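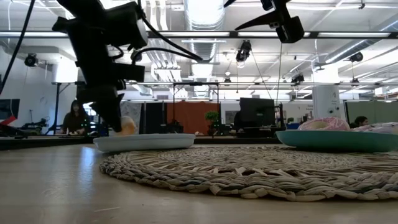 Weiche Ware, schmale Finger

Zwei Greifer, vier Kameraanordnungen, ein Gebäckstück, das keinen Druck verträgt: Ein Vergleich aus der Robotikwerkstatt von Truneo

Oktober 2022

Ein Donut verzeiht wenig. Packt der Greifer zu fest, bricht die Glasur, packt er zu locker, rutscht das Gebäck beim Anheben weg und landet mit der Oberseite auf dem Tisch. Für die Entwickler von Truneo ist er deshalb ein brauchbares Prüfobjekt. Das Unternehmen baut Steuerungen für zweiarmige Roboter und will wissen, welche Greifer es seinen Kunden aus der Lebensmittelverarbeitung empfehlen kann.

Verglichen wurden im September zwei Modelle. Das eine kommt von Nernanell und hat schmale, starre Finger mit parallelem Hub. Das andere stammt vom Zulieferer Cleltent, seine Finger sind breiter und geben an den Innenflächen nach. Beide wurden nacheinander an denselben hängenden Armen montiert. Die Aufgabe blieb gleich: ein Gebäckstück von einem Teller aufnehmen, anheben, auf einem zweiten Teller absetzen.

Pro Greifer waren 16 Durchgänge vorgesehen. Gewertet wurde, ob das Stück ankam und in welchem Zustand. Druckstellen am Rand galten als Fehler, auch wenn der Transport sonst gelang. Nach jedem beschädigten Stück kam ein neues auf den Teller, ein unbeschädigtes durfte noch einmal antreten.

Der Cleltent-Greifer schnitt bei den Druckstellen besser ab. Seine nachgiebigen Flächen verteilen die Kraft, und kleine Fehler in der Position gleicht er von selbst aus. Schwierig wurde es am Tellerrand. Die breiten Finger stießen an, bevor sie tief genug saßen, und schoben den Teller mehrmals ein Stück über den Tisch. Auch die Reinigung dauerte länger, weil sich Zuckerguss in den Rillen der Auflage festsetzte.

Die schmalen Finger von Nernanell kamen überall hin, selbst zwischen zwei nah beieinanderliegende Stücke. Dafür hängt bei ihnen alles an der Schließkraft. Mit der Werkseinstellung hinterließen sie deutliche Kerben. Erst als das Team die Strombegrenzung der Motoren herabsetzte und die Finger auf dem letzten Stück des Weges langsamer schließen ließ, blieben die Ränder heil. Diese Einstellung gilt allerdings nur für eine Sorte. Für Gebäck mit festerer Glasur muss sie neu gesucht werden.

Mehr Zeit als die Greifer kostete die Sicht. Ein Arm, der von oben kommt, verdeckt im entscheidenden Moment genau das, was er greifen soll. Eine einzelne Kamera reicht dann nicht. Truneo probierte vier Anordnungen aus, vom reinen Blick von oben bis zur Kombination mit seitlichen Kameras. Am zuverlässigsten arbeitete die Steuerung, wenn wenigstens eine seitliche Ansicht den Spalt zwischen Finger und Gebäck zeigte. Die Höhe ließ sich von oben schlecht schätzen, vor allem bei hellem Gebäck auf hellem Geschirr.

Die Software zur Kalibrierung liefert die Firma Fuchs. Sie rechnet die Bilder aller Kameras in ein gemeinsames Koordinatensystem um. Nach jedem Umbau musste sie neu durchlaufen, beim Wechsel der Greifer ebenfalls, da sich die Länge der Finger unterscheidet.

Eine Empfehlung für alle Fälle gibt Truneo nicht ab. Wer immer gleiche Ware aus flachen Behältern hebt, ist mit dem nachgiebigen Greifer gut bedient. Bei tiefen Tellern und engen Abständen spricht mehr für die schmalen Finger, sofern jemand die Kraft einstellt und regelmäßig nachprüft. Als Nächstes sollen beide Modelle mit gefülltem Gebäck getestet werden.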